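Drerthorpe American Football Club
Minutes of the general meeting, February

Meeting opened at 7.05 pm in the upstairs room of the clubhouse. In the chair: Parvathi Nair. Minutes: Hnatiuk. Apologies were received from two members of the defensive coaching staff.

1. Minutes of the previous meeting
Accepted with one correction. Under item 4 it was written that the away game at Covholm would be moved. It should say that Covholm has asked for it to be moved. We have not yet answered them.

2. Running back position
This item took the longest time. Jikach has told the club that he would like to come back to us after his season with Covholm, where he was the first choice runner. Parvathi asked the head coach to give his opinion before the discussion was opened.

The coach said that Jikach is still the fastest player he has worked with at this level, but that he missed several games with his knee and did not train much after the autumn. He would like to see him run before anything is promised. He also reminded the meeting that we already have 2 runners who stayed with us through a bad year, and it would not be fair if they learn about this from other people.

Some members felt we should act quickly, as other clubs are also speaking with him. Others answered that we heard the same argument with the quarterback two years ago, and everybody remembers how that finished. There was a rather long exchange on this matter which I do not repeat in full.

Agreed: Jikach will be invited to two training sessions as a guest. The coach will speak to both present runners before the first session. No travel money will be offered at this stage.

3. Transfer papers
Hnatiuk explained that a player who changes club must be released in writing by the old one. Covholm is usually correct in such things but slow. If the paper does not come before registration closes, Jikach can train with us but cannot play. Parvathi will telephone Covholm and at the same time will give our answer about the away game — she prefers to do both in one conversation.
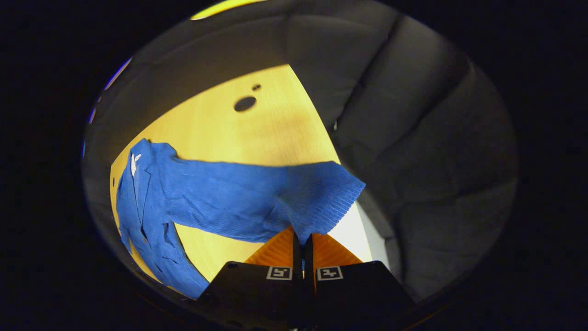 4. Sideline clothing and equipment
The equipment budget for the year is £2,000, and almost £500 of it is already promised for the repair of helmets. The coach asked for new shoulder pads in the small sizes, and it was agreed that these come first. For the coaching staff on the sideline, a plain top in one colour was preferred to the printed jackets of last season, which were expensive and too warm in September. Royal blue, as on the knitted one with the collar, had the most support, but some members would like a thinner material. Prices will be brought to the next meeting.

5. Training times
The school needs its field earlier in spring, so our evening session will begin at 7.30 pm and not at 7 pm. Parents of junior players asked if the juniors can keep the old time on the small pitch. The coach has no objection, if one adult with a first aid certificate is present.

6. Any other business
a) The down marker is broken again. It will be glued, and if this does not hold a new one will be bought.
b) A member asked if the club should answer the comments about Jikach on the supporters' page. It was decided to write nothing until the guest sessions are finished. Members are kindly asked to do the same.
c) The key of the storage container must be returned to the hook after use.

Next meeting: in the same room, after the second guest session. Parvathi will send the time by e-mail.

Meeting closed at 8.50 pm.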